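Tolico Hall Stair and Mezzanine Rail System
Home > Interiors > Open-plan fittings > Stairs and rails

Tolico Hall is our staircase and railing range for big, bright rooms with a raised level. We love this one! It began with Nosipho Naidoo's drawings for a workshop in Skultholm, where the owners wanted proper storage upstairs and as much clear floor as possible below, and it has grown into the thing we get asked for most.

The stair comes in a dark finish with a newel post at the foot and a black metal handrail. The same black railing carries on along the edge of the upper level, so the whole run reads as one piece when you look up from the ground floor. Against white walls it looks terrific — crisp, plain, and easy to keep that way with a damp cloth.

Rails are sold by the section and bolt together on site. Corners, end caps and a short return piece are listed separately. If your upper level turns a corner or steps back, send us a sketch with the measurements and Enikő Fodor will work out which sections you need (she is very quick, and she enjoys the awkward ones).
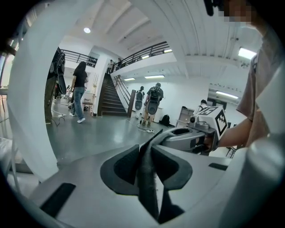
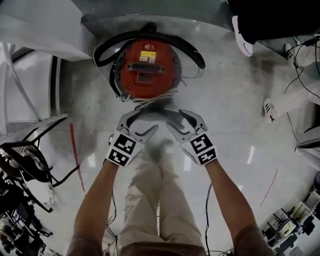
The other half of the range is the floor. Gulon is a hard-wearing sealer for concrete that dries to a glossy pale grey and bounces a surprising amount of daylight back into the room. Two coats are enough for most floors. Sweep well first, then roll it on in strips, working back towards the door. It copes happily with stools, trolleys and stands being dragged about all day, and floor tape peels off it without leaving a mark.

Stair, standard straight flight: 3,506
Rail section with fixings: 1,873
Stair finish: dark only
Rail finish: black only
Treads per flight: 17
Lead time: 5 weeks from approved drawing
Gulon sealer: priced by floor area, please ask

Prices are in euros and leave out delivery and fitting. Our own fitters cover the mainland. Elsewhere we can send the full drawing set to your builder, and Steinar Ketilsson is on the phone most mornings to talk it through.

Orders placed before the end of September include the end caps. Spare fixings and touch-up paint are kept in stock all year.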